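スプーンで味が変わるという話、信じますか

5月20日

スプーンの話をします。長くなります。先に謝っておきます、好きなものの話なので!

きっかけは3月に読んだ一冊の古本でした。Marcela Procházkaという人が書いた食卓道具の随筆集で、駅裏の古書店の棚のいちばん下に刺さっていたのを900円で買いました。全部で149ページの薄い本なのに、そのうちかなりの部分がスプーンに割かれているんです。フォークは数ページ、ナイフに至ってはほとんど悪口。この偏り方にまずやられました。

彼女が繰り返し書いているのは「口に入れる道具は食器ではなく、料理の最後の材料だ」ということ。最初は大げさだなと思って読んでいたのですが、試しに同じヨーグルトを、薄いスプーンと縁の厚いスプーンで食べ比べてみたら、これがもう、ぜんぜん違う。薄いほうは舌の上にすっとヨーグルトだけが残る感じで、厚いほうは唇に先に道具が来る。どちらが上という話でもなくて、はちみつをかけた日は厚いほうがうれしかったりします。その晩からスプーン熱が始まりました。

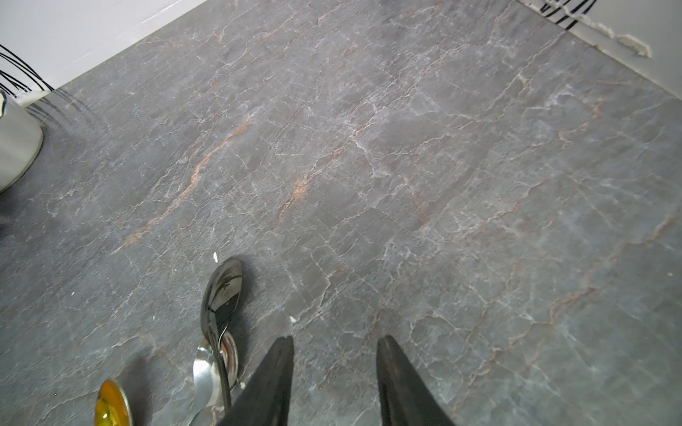

さて、本の中でいちばん好きなのは、つぼ(すくう部分のことをこう呼ぶのです。いい言葉ですよね)の深さについての章です。スープ用は深く、デザート用は浅く、というのは何となく知っていたものの、「浅いつぼは急いで食べる人に向かない」と書いてあってドキッとしました。わたし、完全に急いで食べる人です。浅いスプーンに山盛りにして、口に届く前に落とす。白いシャツを何枚だめにしたことか。

それで深めのものを探しに、隣町の道具屋Bamowへ行ってきました。店主のTymofii Bondarchukさんは無口な方なのですが、スプーンのことを聞いたら急に奥から木箱を出してきて、次から次へと並べてくれて。銀めっき、ステンレス、つや消し、柄がねじれているもの、柄だけやたらに長いもの。「持ってみて、目をつぶって」と言われ、店の真ん中で目をつぶってスプーンを握る大人になりました。楽しかった!

目をつぶると重心がよくわかるんです。つぼ側が重いもの、柄の端が重いもの。柄が重いほうは指に載せただけで落ち着くので、おかゆのようにゆっくり食べたいものに合う気がします。つぼ側が重いものは、カレーのときに勢いがつきます。勢い、必要ですよね、カレーには。
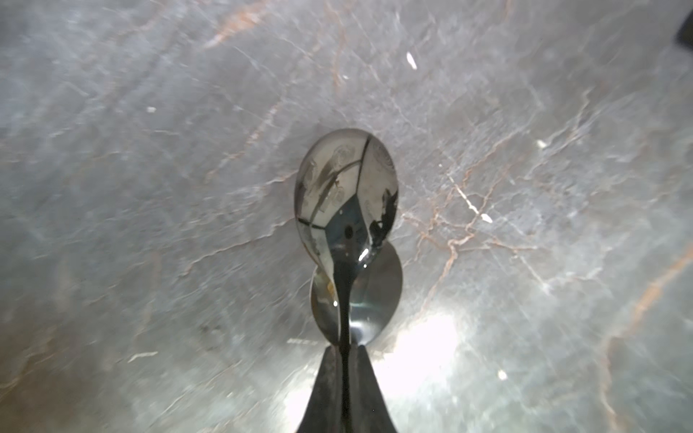 この記事は約5分で読めます

ここから少し、磨きの話。

鏡のように光るものとつや消しのものでは、口当たりまで違うように感じます。これは気のせいかもしれません。Bondarchukさんは「気のせいも味のうち」と笑っていました。ただ、洗ったあとの拭き上げが楽しいのは断然ぴかぴかのほうで、わたしは夕飯のあと、ふきんでスプーンを拭く時間がすっかり好きになってしまいました。丸いほうの面に映る部屋は、ぐにゃっと曲がっていて、天井がやけに遠い。裏返すと今度は自分が逆さまになる。小学校の理科で習ったはずなのに、いまだに毎回うれしいです。

拭き方にもいろいろ流派があるようです。Procházkaの本では、熱めの湯ですすいですぐ麻布で拭くこと、とだけ。うちには麻のふきんがなかったので綿でやっていたのですが、先日とうとう麻を買いました。Drundbyという小さな織物工房のもので、最初はごわごわして水をまるで吸わず、失敗したかなと思いました。ところが何度か洗ううちにくたっとしてきて、今では綿に戻れません。糸くずが残らないのが本当に気持ちいい。

それから収納。引き出しに寝かせるか、立てておくか。実家は立てる派で、食卓のすみに大きな筒があり、箸もスプーンも耳かきみたいに細い匙も、みんな一緒に刺さっていました。子どものころ、そこから自分の分を抜き取るのがくじ引きのようで好きだったんです。柄しか見えていないので、スプーンだと思って引くとフォークだったりして。当たりは、柄に花の模様がついた小さな匙でした。妹とよく取り合いになりました。 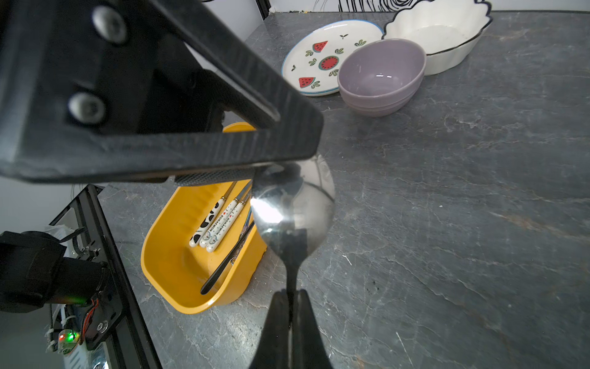
その小さな匙でしか食べなかったのが茶碗蒸しです。大きいスプーンだとすぐになくなってしまうので、小さい匙で、ちびちびと。銀杏は最後。あの匙、まだあるのかなと思って母に電話したら、「あるわよ、砂糖つぼに入ってる」とのこと。現役でした。次に帰ったときに譲ってもらう交渉をするつもりですが、妹も同じことを考えている気配があります。

話がそれました。スプーン熱のいいところは、食べるものまで変わることです。前は朝ごはんをパンで済ませていたのに、最近はスプーンを使いたい一心で、オートミールやら豆の煮込みやら、とにかくすくえるものばかり作っています。おすすめは冷たいとうもろこしのスープ。とうもろこしを芯ごとゆでて、ゆで汁と一緒にミキサーにかけ、塩をひとつまみ。こすかどうかは好みで、わたしはこさないで、粒の皮が少し舌に当たるくらいにします。これを深いつぼのスプーンで食べると最高です。

あとはプリン! かためのプリンに浅めのスプーンを差し込むときの、あの抵抗。喫茶店Kelmendiのプリンがまさにそれで、添えられてくるスプーンも先がわずかに細くて、角を崩すのにちょうどいいんです。お店の方に「このスプーンはどこのですか」と聞いたら、前の店から引き継いだものでわからないとのこと。残念なような、わからないままでいいような。この前は続けて2個食べました。スプーンの研究のためです。
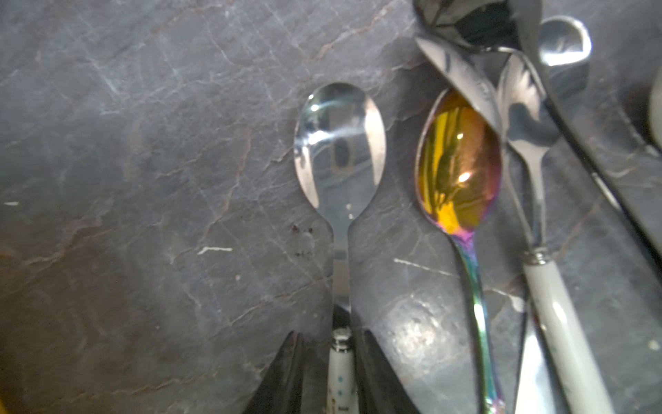
読んでくださっている方に聞いてみたいのは、家族で「誰のスプーン」が決まっていたかどうかです。うちは箸と茶碗は決まっていたのに、スプーンは決まっていませんでした。友人の家では逆に、箸は共用でスプーンだけ専用だったそうで、お父さんのスプーンを間違えて使うと静かに交換させられたとか。家によって違うのがおもしろくて、最近会う人みんなに聞いています。

本にもこれに近い話があって、101ページ、著者が祖母の家で使っていたスプーンの、左の縁だけがすり減っていたというくだりです。祖母が右利きで、長年同じ向きで鍋の底をこそげていたから。道具に人の癖が残るというのを、たった数行で書いていて、読むたびにページを閉じて少し休みます。自分の鍋用スプーンも確かめてみましたが、まだどこも減っていませんでした。毎日使わないと。

次はアイスクリーム用の、先が平たいスプーンについて書くつもりです。Revariという古い匙の型があるとBondarchukさんに教わったので、まずは現物を見せてもらってきます。それまでにバニラアイスを買っておきます。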